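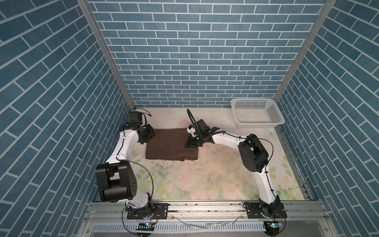 Ayodele Fashola
Shop notebook, 2018-12-09, Clillby shared workshop, back bench

Long day on the towel cell, and mostly a good one! Writing this up before I forget which cable went where.

First job was the cable ties. The right arm had been snagging its own loop whenever the elbow swung out past the rail, so I cut everything off the lower link and redid it with the arm stretched as far as it goes. Used 8 ties in the end. There's still a loose arc off the elbow, and I'm leaving it, it needs the slack. The left one I didn't touch (it hangs down from the big joint by the base and looks sloppy, but it has never caught on anything).

Then the grippers. I've been grabbing the brown towel by its two far corners and pulling toward the rail, and the right side gets its corner nearly every time now. The left keeps stopping short and hovering next to the cloth like it's thinking it over. I chased this in software for most of the afternoon before I put a square on the base plate and found it sitting a hair crooked on the rail. Bolts were tight, just tight in the wrong place. Loosened, squared, tightened again, and re-zeroed. Home offset on the shoulder is now 1,869 counts, so if you have the old number in your config – change it before you power up, please.

Ran 20 folds after that. Got 7 I'd call clean, where the edges line up and the near side isn't all rumpled. Most of the bad ones were the second fold, where the cloth drags along the floor sheet and bunches up. I want to try a slower pull there. The Kaimal finger pads might help too, they're softer than what's on now and I have a set in my drawer somewhere.

Speaking of the floor, the flowery sheet is covered in crumbs again, and there are bits of clear plastic all along the rail. Bring the little vacuum over next time. I don't want any of that working its way into the slots, or down into the cable tray where the boards are. Both boards showing blue, by the way, no dropouts all day, so I think the Illard supply was the right call after all that grumbling in June.

Basket stays in the back right corner for now. Folded towel into basket is the next step, but I'm not starting on it until the left arm behaves.

To do:
Swap pads, right side first
Slow down second fold
Order more ties from Beltska, the small black ones
Check left base plate again with the square after a few runs
Vacuum!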